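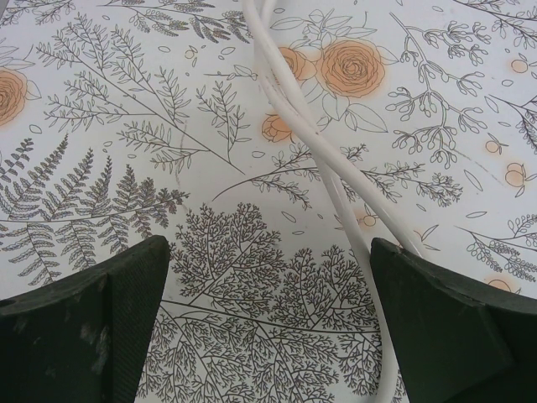
## Kallimville Hall users' group – minutes, 3 March 2025

Present: E. Kasten (chair), K. Nagano (minutes), Allis, two from the quilters.

**1. Previous minutes**

Accepted. Kasten asked that "productive discussion" be struck out, as she didn't recall one.

**2. Heating quote**

Akaswood has quoted for 13 panel heaters and claims the winter power bill will drop by 52 per cent. Kazue asked what that was measured against. The quote doesn't say. Allis rang them last week and was told it was "typical for halls", which didn't satisfy anyone with a calculator. Last winter's bills are in the green folder if Akaswood would care to look at them.

Allis still thinks we should go ahead before June. Kasten would like to see one hall, anywhere, that has these heaters and the bills to match.

**Action:** Kazue to ask Akaswood for the name of a hall. No deposit until then.

**3. Hire rates**

Proposal to lift the evening rate by $5. Quilters opposed – they were told the last rise would cover the gutters, and the gutters still leak over the side door. Kasten agreed the gutters leak. Carried 3–2.

**4. Survey**

Allis reported 135 forms delivered and a "strong response". Asked how many came back, he will check.

**5. Other business**

Key to the urn cupboard is missing again. Quilters have a spare, to be copied.

Next meeting to be set once Akaswood replies, if they do.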